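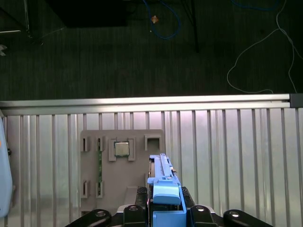 Blue on black, with a few silver bolt heads.

Feb 13, 2023

I have been trying to work out why I eat crackers standing up. I don't mean at parties, where everybody does it, I mean alone in my own kitchen at 9 at night, an hour after a perfectly good supper. My doctor's office handed me a pamphlet on snacking back in May (it was very kind about it) and suggested I write down how I felt before each snack. So I did, for two whole weeks!
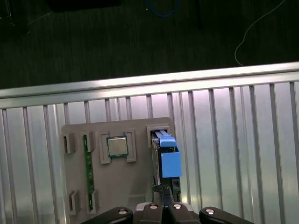
The notebook mostly says "fine." Fine, fine, a bit chilly, fine, and then one long entry about a phone bill. I had hoped for something deeper. Part of it, I think, is that my eyes wander at night and my feet go after them. I'll follow any line you give me, a blue cable curving over a dark green floor or the ribs in a sheet of aluminum, and at home the lines all seem to run to the cupboard. So I've moved the crackers to the hall closet, behind the vacuum, and I'm trying a cup of mint tea at the table instead, sitting down, with a saucer and everything. Last night I had the tea and then two crackers.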